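Storage and shelving questions, answered

Since we put up our page on the new shelves at Gukthorpe we've had a lovely pile of questions in the inbox, so I've pulled the most common ones together. I'm Noemí Chávez and I look after the rooms, which mostly means I get very excited about cubbyholes. Last updated March 2020.

What sort of shelving did you go for in the end?

White open cubbies, the Brarer ones! We looked at closed cupboards all through February and very nearly bought them, but everyone who uses the room wanted to see where things live without opening door after door. Open compartments do mean your muddle is on show, and I have made my peace with that.

Why white? Doesn't it show every mark?

It does, yes. A damp cloth and a drop of washing-up liquid shifts nearly everything, and pencil comes off with an ordinary rubber. We tried a darker sample and it made that side of the room feel like a cave, so white it was — and the difference on a gloomy afternoon is wonderful.

Does it work with a low office-type ceiling?

This was my biggest worry. We have the square panels on a grid, the sort you find in offices everywhere, and tall furniture can look a bit squashed underneath them. Measure up to the grid itself and then leave a hand's width for lifting things in and out of the top row. I forgot that second part the first time and had to take a whole unit apart again (sorry, everyone who helped).

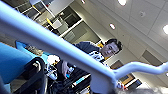
White shelving on the left, and the round lights set into the ceiling panels.

Did you have to change the lights?

We kept the round recessed ones. They're bright, and I like that there's nothing hanging down to catch with a long box. If your lights are in an awkward spot, try the shelves in a couple of positions before you fix anything to the wall. Moving ours a little way along got rid of a nasty shadow across the lower compartments.

How do you decide what goes where?

Heavy things at the bottom, always. Things you use every day go between knee and shoulder height, and the very top is for boxes you only want now and again. After that I let people argue it out! The tape lived in three different places before it settled down.

Do you use labels?

We do, and I love them. Ours are plain card in little Prirnideck holders that clip on to the shelf edge, so you can swap the card when the contents change. Write them big. If I can't read a label from the doorway it gets done again.

What about colour coding?

A little goes a long way. Our first go had so many colours that we needed a chart to explain them, and then the chart went missing. I'd start with one bright colour for the things people are always hunting for. Yellow is very good against white, you spot it straight away.

How much can one compartment hold?

Please go by the leaflet that comes with your own unit, as they do vary. Paper is the one that catches people out, it weighs far more than you expect. We split ours over several compartments and keep it all low down.

How many things have you got in there?

I knew somebody would ask! We did a proper count when we moved everything in and it came to 1,046 items, down from rather more after a big clear-out. My target is 1,000, so there are 46 things still to find a home for. Offers welcome.

Can I come and have a look?

Please do. Drop us a line first and one of us will show you round, and bring your measurements with you. I keep a tape measure and squared paper handy and I'm always happy to sketch out a plan over a cup of tea.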